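Home help forum > Kitchen and cleaning > Gadgets

Can a machine do the washing up and put the pans away yet?

Posted by pekenel, June 6, 2018

Bit of an odd one, but I know a few people on here work with machines for a living so I thought I'd ask. My mum has arthritis in both hands and lives on her own. She's fine with most things, but pans are a misery for her. Lifting one off the hob, tipping it, carrying it over to the sink, then stacking it back in the cupboard with the heavy ones at the bottom. She has a dishwasher and it does a decent job, but as she keeps telling me, the dishwasher doesn't come and fetch anything!

My brother sent her one of those videos of an arm cooking a whole dinner and now she's convinced she can have one by Christmas. I looked at it three times and I'm fairly sure it was speeded up, and there's a cut every time it picks up something new. She's got 5 shelves of crockery and a kitchen you can barely turn round in, so I can't see where it would even go.

So is there anything an ordinary person can buy that moves pots and bowls about? It doesn't have to cook. I'd be happy with something that shifts a pan from the hob to the sink without dropping it on the cat. If the answer is no, how long do you reckon? I'd like to let her down gently or start saving up.

visel_bench

Short version: no, and I wouldn't start saving.

Longer version. I look after the machines at a place that makes brackets for shop shelving, and we've got two arms on the floor. One loads a press, the other stacks trays. They're brilliant at it. The press one has been picking up the same bracket from the same spot for years and hardly ever misses. But move the tray over by the width of your thumb and it'll grab thin air, or worse, grab the edge and bend it. We spent most of last November getting the stacking one to cope with a second size of tray, and that's one flat tray, on a bench, with good lighting and nothing else in the way.

Now think about your mum's hob. Every pan is a different shape, the handles point wherever she left them, some are shiny (cameras hate shiny, they see the reflection of the room and get muddled about where the edge is) and half of them have water in. A person picks up a bowl and feels straight away if it's slipping. Most of the arms I've worked with have two fingers that squeeze and that's your lot. You can pinch a rim with that, but the weight is all hanging off one side, so the bowl wants to tip, and if there's soup in it you've got soup on the floor.

Then there's safety. Ours sit behind a fence. If you open the gate they stop dead. You can't put a fence round somebody's cooker. There are gentler arms that stop when they bump into you, and they're getting better, but I wouldn't leave one on its own with a hot pan and a lady with sore hands, would you?

Price wise, even a small one with a decent gripper is going to be silly money by the time somebody has set it up for you, and the setting up is where it all goes. The arm is the easy bit — teaching it your kitchen is the job.

My honest advice is lighter pans with two handles and a trolley on wheels. My nan had a trolley and she swore by it.

stemville78

get her a robot hoover lol. mine cost less than a week's holiday and it only gets stuck under the sofa sometimes. doesn't do pans obviously

ngcobo_kitchen

I'm a bit more hopeful than visel_bench, though I agree with nearly all of that and I wouldn't tell your mum Christmas either!

I fit kitchens, mostly small flats, and I've got interested in this because customers keep asking me the same thing you are. What I'd say is that people lump it all together as "doing the washing up" when it's really a string of little jobs, and some are much nearer than others. Picking up an empty bowl by the edge and moving it a short way is something an arm can manage now if it's had the practice. Finding the bowl under a tea towel is a lot harder. Scrubbing burnt rice off the bottom, and knowing when it's clean, I'd put that years away. Stacking a cupboard so it doesn't all fall out when you open the door, well, my husband can't do that one.

The other thing is that kitchens are designed for people. Wall cupboards are at eye height, taps need a nudge sideways, and there's always something hanging off a hook in the way. I fitted a plain run last year with the hob and the sink close together on one worktop, and it struck me that if anybody ever does sell a kitchen arm, that's the layout that'll suit it. It suits sore hands too, mind you. If she's ever having work done, ask for the sink right next to the hob with clear worktop between, all on one level, so a pan can slide most of the way and hardly needs lifting. A 30 cm gap is plenty. I'd also get a lever tap, and a rail for the utensils so she isn't digging in drawers.

I've put a picture at the bottom so you can show her the sort of thing I mean by the easy end of it, an arm with hold of a steel bowl over the hob. It might help with the letting down gently. She can judge for herself how far that is from a Sunday roast.

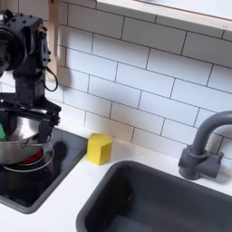 Bowl held by the rim, second pot underneath, sink just along the worktop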